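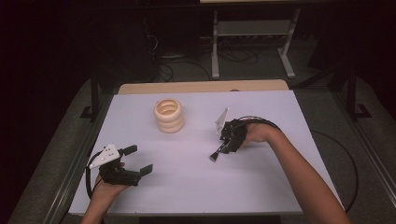 **Do I need experience to join the evening pottery course?**

No. Most people who come to Sepp have never touched clay before. Rosalie Koller teaches the first evening from zero, and the wheel comes only in the second part of the course.

**What does it cost?**

The materials fee is 50 per person and includes the clay, the glaze and two firings. Extra clay you pay at the desk.

**How many places are there?**

There are 11 places in each group. If the group is full, write to Sigrún Bech and she will put you on the waiting list.
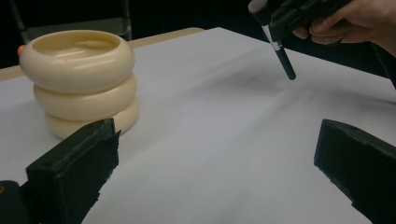
**When can I pick up my pieces?**

After the second firing we send you an e-mail. Please come in the same month, our shelves are small. Pieces which are left after this time we give to the school in Daltden.

**Can I use my bowl for food?**

Yes, if you choose a glaze from the shelf with the green label. The others are only for decoration. Please wash by hand.

**Is the building easy to enter?**

The house is from 1879 and has four steps at the front. The side door is flat, ring the bell there. 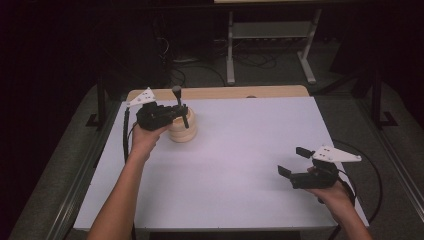 Daltden, 2023-09-02

The answers were checked again by Rosalie Koller. New: the next beginner course starts in February, and you can register by e-mail or at the desk.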